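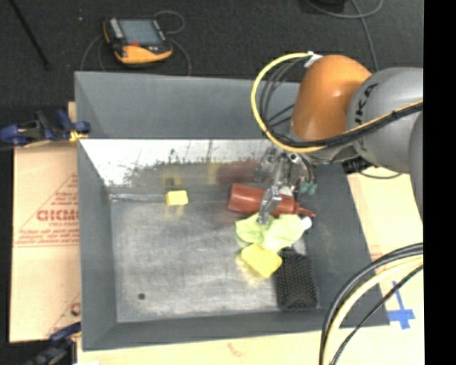 Bin one, mixed returns. Finger over the red bottle, yellow block off on its own at the far left.

Cirau > Shop Notes > Returns Cell > December

We use cookies to remember which notebook you were reading. Accept / Manage

December, started 7:40, coffee machine down again

Long run on the mixed bin. 200 attempts, 183 of them ended with the item on the outfeed tray. The other 17 are listed at the bottom with what I think went wrong, and in a few cases with what I said at the time, cleaned up.

Background for anyone reading this from the Baumgart site: the returns cell takes the loose small stuff that comes back in the Irnent kits. Up to now that has been Bimla Garg's bench. She tips out a tote, looks at it for maybe a second, and her hands go off and do it while she talks to you about something else. We've now spent most of a year and a fair amount of Jotness's money teaching an arm to do the same thing without the conversation.

Speed was held at 50 percent all morning. Harsh wanted it higher. Harsh always wants it higher, and he wasn't the one who had to walk over to the pendant on the floor every time it faulted. (The pendant is on the floor again. I know. There is a hook on the order list and it has been on the order list since before I had opinions about hooks.)

What went fine: the bottle on its side, nozzle to the right. I'd have bet against it. The thing tapers, it's translucent, and it has a habit of rolling as soon as anything metal comes near it. With the cloth lying up against it, it stays put much better. So the cloth is a useful fixture, at a cost of nothing, and I would like this recorded before someone designs a bracket.

What went less fine: the cloth. Pale green, crumpled, never the same shape twice. The planner picks a fold it likes, we close on it, and the fold turns out to be all air. Second try usually gets it. Twice we got the cloth and the small white cap together, and the log counted it as one good pick. I've scored those as misses, and the log and I are no longer speaking.

Yellow block: easy to grip, annoying to find. When it sits close to the back, the shiny band under the far panel throws up a dim copy of it, and the arm went for the copy more than once. Bimla watched this for a bit and said her cat does that with the oven door. Her suggestion was to paint the band. Mine was a two-page note on filtering reflections. We're going to paint the band.

Black bumpy piece: fine when it lies out in the open. Lengthwise against the right wall it's a pain, as there's no room for a finger on that side and the wall slopes. Tried coming in from the end. Tried nudging it away from the wall first, which works and looks rude.

The sponge gave no trouble and I have nothing to say about it.

Now the people part, which I was asked to write up and have been putting off.

The plan on paper said the cell would free up one person for "higher value tasks." I went looking for the higher value tasks and found a second bench with the same totes on it. Bimla did the second bench this morning. She also came over for most of the faults, at first to watch and later to tell me what was about to happen, and she was right often enough that I stopped arguing and started writing it down. She can tell from how a tote lands which piece will go wrong. That knowledge isn't in the software, nor is it in her job description, so at the moment the company owns it by way of her being in a good mood.

She asked me flat out whether she's training her replacement. I said I didn't know. That was true and it was also a lousy answer, and I've asked Harsh Ahuja to get her a better one from somebody who sets the headcount. What I can put in a notebook is this much. For the length of today's run the arm needed a person nearby. That person needed to know returns more than they needed to know robots. If we staff the cell with me alone, we get a slow cell and a bad sorter.

Other changes on the floor since we started: the radio has moved to the far end, so the folks near the cell complain that it's quiet and the folks at the far end complain that it isn't. People wait at the line before walking past, even when the arm is powered off. Bimla's wrists hurt less, she says, and she's bored by ten. I don't have a column for either of those in the spreadsheet, so I added two.

Total stopped time, 55 minutes. The worst single stop was me looking for the pendant, which was under my jacket.

The 17:
- cloth, closed on nothing: 6
- cloth plus white cap, scored good by the log: 2
- reflection of the yellow block: 4
- black piece against the wall, no approach found: 3
- bottle rolled before contact: 1
- unknown. Arm went to the middle of the empty half, closed, and carried nothing to the tray with great care: 1

To do: paint for the band, matte, and check with Harsh whether we need to recalibrate after. Re-score last week's cloth picks in case the cap was riding along there too. Clamps on the left side to be checked for tightness before the next run. Ask Bimla to pick the bin contents next time in place of me, and leave her name on the sheet when she does.

Left at 4:15. Harsh turned it up after I'd gone, I can tell from the log.

12 shares | 4 comments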